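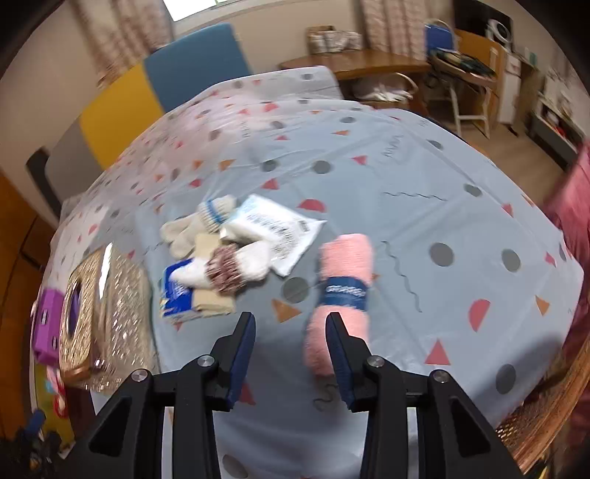 We drove out to Estow for the open day at the Cutilska home textiles workshop, which I had been meaning to visit ever since my sister-in-law came back from there with more towels than one household can use. It took us 14 miles of back roads and one wrong turn by the feed store, but what a nice morning!

You start in the sewing room (warm, loud, smells of steam) and then they walk you over to the show bedrooms, made up like rooms in a real house, and that was where I lost track of time. I loved the one with the blue-gray sheet, all dots and red and orange triangles and little squiggles. Cream knit gloves with a striped cuff, socks with a speckled maroon and white cuff, folded beige things I kept wanting to pat, and a fuzzy pink towel rolled up tight in a navy paper band. The woven basket with the sparkly gold rim was my husband's favorite, of all people.

Munther Akl, who took our group around, has been there nearly 30 years and showed us how to roll a towel so it stands up by itself. Mine fell over twice.

Coffee and seed cake were in the Shukla building across the yard. Parking is free, but get there early, the lot only has 60 spaces. They open again in June and I've already put it on the kitchen calendar.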